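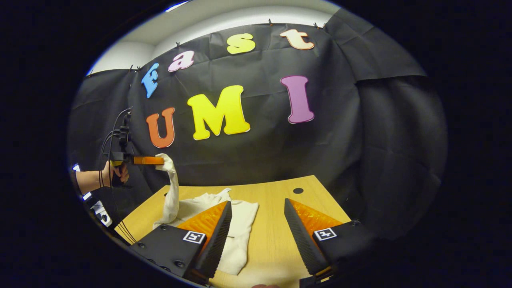
Araceli Collado did not agree that the burglaries were the work of one person. She said so twice before her coffee arrived, and again when the talk moved on to the arrest in September.

"They charged him with the one at the hardware store," she said. "People heard that and figured all of it was solved. He was charged with one."

Collado has rented a storefront on Orbán Street for nine years. She repairs sewing machines there and sells thread and notions in the front. Her back door was forced a little after 4 a.m. on a night when four other businesses on the same block were also hit. She lost $399 from the cash drawer and a customer's machine that had been ready for pickup.

"The money I could get past," she said. "The machine belonged to a woman who had it from her mother. I had to call her and tell her."

The alley behind the block has one working light, at the Rener end. Collado's door is at the other end. She said she had reported the broken lights in the spring and was given a reference number, which she still has taped beside the phone.

Imre Csizmadia owns the shoe store two doors down. He sat in for part of the interview and mostly listened. His store was entered the same night, and he said 35 pairs were taken, nearly all of them men's work boots.

"One man on foot doesn't carry that," Csizmadia said. "There was a vehicle, and somebody was driving it."

Both of them gave statements to the police that morning. Collado said the officer who came to her shop, Dezső Fekete, was polite and stayed almost an hour. He dusted the door frame and the drawer. She has called the station several times since then and has been told the case is open.

Asked whether she had changed anything, she said she had put in a steel door and a new lock and now takes the cash home. The door cost more than what was stolen. Her insurance has a deductible, so she did not file for the money, only for the machine. That claim was paid in full and she passed the check along to the customer.

Csizmadia has joined an alarm plan through Dasuvo with three of the neighboring stores. Collado has not. She said the monthly fee was too high for a shop her size, and she would sooner see the alley lit.

She plans to attend the hearing at the county courthouse, which starts at 10 a.m. She has closed the shop for the day and put a note in the window.

"I want to hear what he says about the other doors," she said. "Maybe they won't ask him. I'm going anyway."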